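Home News Features Reviews Forums Subscribe

The long tail of Murthorpe

On a Wednesday night, a little after nine, 110 people are logged in to Murthorpe. Most of them are standing in the market square of a town called Zovside, where there is a bank, a blacksmith and a fountain that has been missing its water since a graphics update broke it. A few are trading. One player is giving away low-level boots to anyone who asks. The general chat is mostly complaints about the patch.

Murthorpe is an online role-playing game that has been running long enough for some of its players to have started in high school and now have kids in high school. At its height it had enough people to fill dozens of servers. Now it has 3, and one of those is kept for testing changes before they go live. The studio behind it, Flemevel, has moved most of its staff to newer projects. A small group still looks after the old game, and every few weeks they release a list of changes.

Those lists are the centre of the community's life. They go up in the morning, and by lunchtime every line has been argued over. The November patch had a longer list than usual, and the argument has gone on for longer than usual too.

The trouble is with the warden, a class that was designed to stand at the front of a group and take damage. Over the years, small bonuses from armour sets piled up until a warden in the right gear could clear most dungeons alone. Players who liked the class were happy with that. Players who had spent years on a healer and couldn't get a group any more were less happy. In November, Flemevel cut the bonus for wearing four matching pieces of warden armour and moved part of it to the full set of six, which takes most people months to collect.

Murray Nepia has played a warden since the first year. He is a refrigeration mechanic, works early shifts, and plays for an hour or two after dinner. He runs a guild with 432 names on its list, though he would be the first to say that most of those names haven't logged in for years.

"I don't mind being nerfed," he says. "I've been nerfed plenty of times. What I mind is reading the notes at breakfast and finding out the set I'm wearing is only good for the vendor."

He had four pieces. He'd been told by other players, and had told newer members himself, that the last two weren't worth the effort. Several people in the guild followed that advice and sold their spares. The price of those two pieces on the player market has gone from 110 gold to 1672 gold, and anyone who had a few tucked away in the bank did well out of it.

That kind of swing is common in old games. With a small population, a handful of traders can buy up everything on the market in an evening, and there aren't enough new drops coming in to push prices back down. On a full server the warden pieces would have settled in a few days. In Zovside they were still climbing two weeks later.

The healers see it another way. Groups are forming again. The board outside the bank, where players post when they want company for a dungeon, had been close to dead for most of the year, and it now has a decent number of posts on it every evening. Some of them are from wardens, who have found that they need somebody to keep them alive.

Nepia grants that much. His guild ran the Drowned Stair with a full group the weekend after the patch, the first time in ages, and it took them most of the night. They wiped twice on the second boss because half of them had forgotten that the floor floods. He says it was a good night, and that he would still like his armour back.

What bothers a lot of players more than the change itself is how it was handled. The test server had the old numbers right up until the patch went live, so there was no chance to try the new ones or complain about them in advance. A line in the notes said the warden sets had been "adjusted for group play" and gave no figures. Players worked the figures out for themselves over the first evening, hitting the same training dummy over and over and writing down the results.

The person who did most of that work goes by Samuel in the game and prefers to leave it there. He keeps a spreadsheet covering every armour set back to the second expansion, and it is better than anything Flemevel has published. New players get sent to it before they get sent to the official guide. When the patch landed he had a corrected page up before midnight.
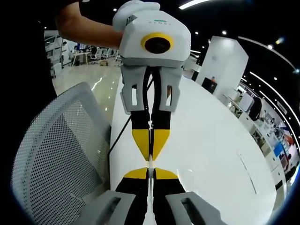 He also found a mistake. The six-piece bonus was being applied twice if the player put the helmet on last, which made the class stronger than it had been before the cut. He reported it the same night. Others had noticed as well and kept it to themselves, and for several days there were wardens taking off their helmets and putting them back on outside every dungeon entrance.

The fix went in with the next round of maintenance. It got one line in the notes, and no one was punished for using the bug, which started a second argument that ran alongside the first. Some players wanted the gold and items taken back. Others said that if a studio leaves a hole like that open for days, it can't blame people for walking through it.

The team has said that the next patch will spend longer on the test server, and that figures will be included for any change to an armour set. Players have heard promises like that before. A thread on the forums is keeping track of them, with dates, and it is a long thread.

Nepia has bought one of his two missing pieces, the gloves. He paid too much and knows it. He's still short the belt, which drops from the last boss of the Drowned Stair, and the guild is going back in on the weekend if they can find a second healer.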